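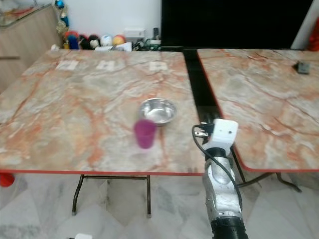
Finally picked a surface for the kitchen. Well, almost picked. I've been going back and forth since October on whether I can live with a fake marble pattern in a house where everything else is brown, and I think the answer is yes, as long as it has color in it. The plain gray stuff looks like a bank lobby. What sold me on these tables is the rust and salmon running through the gray and cream, and that skinny red edge, which should look cheap and somehow doesn't. Put a steel bowl and a purple cup on it and it looks like lunch in somebody's aunt's kitchen. I mean that as a compliment.

Anyway. Folding legs. That's the other thing. I need a table that goes away. The kitchen is small and the old table (pine, Prastlow, came with the house, wobbles) takes up the whole middle and I have a bruise on my hip at exactly corner height. So the plan is two square folding ones. Push them together when people come over, fold one up when they don't.

Problem is the gap. Two tables never meet up right, there is always a dark line down the middle where forks go to die. Gonçalo says get a strip of felt. Ctibor says get one big table like an adult. Ctibor has a dining room.

Measured last night. Then measured again this morning, with coffee, and got a different number, so the wall is either moving or I was tired. 146 cm from the counter to the radiator. That's enough for one table and a person sitting down, provided the person likes the table. With both up we'd have to come in through the back door and go around. Fine for birthdays. Not fine for a Tuesd- for a normal night.

Price. There was a solid one at Ševčík, the secondhand place behind the station, real stone top, they wanted 2,000 and it took two guys to tip it so I could see the underside. Beautiful. Also no. I'd never move it again, I would have to sell the house with it inside. The folding kind is a fraction of that and I can carry one under my arm. Did it in the store to make sure. Knocked over a sign.

Things I still don't know:

Does the pattern hide crumbs or does it hide them TOO well. My mother had a speckled counter and you found out about the sugar with your elbow.

Whether the red edge fights with the curtains. Curtains can go. Never liked them.

Hot pans. I'm just going to use a trivet and not find out.

Dishes are the fun part. I pulled everything out of the cupboard to see what would go with gray and orange and it's mostly the loud stuff, the plastic cups I'm supposed to be too old for. The white plates just kind of vanish. Steel looks great, so the mixing bowls are getting promoted to serving bowls. I have 3 and they nest, and the smallest is good for olives or keys.

Tried the Plerkex wipes on the old table while I was at it, took me 15 minutes and took off a ring I thought was part of the wood. So now the pine looks better then it has in years and I feel guilty about throwing it out. Gonçalo might take it for his garage. He says he'll sand it. He has said this about other furniture.

Chairs stay. The chairs are not up for discussion this year.

Ok have to run, the dog is doing the thing at the door. If anybody has had one of these folding tables for more than a year, tell me about the hinges, do they get loose, can you tighten them yourself or is it a rivet situation. And the felt strip, has anyone really done that? Seems like it would just get soup in it.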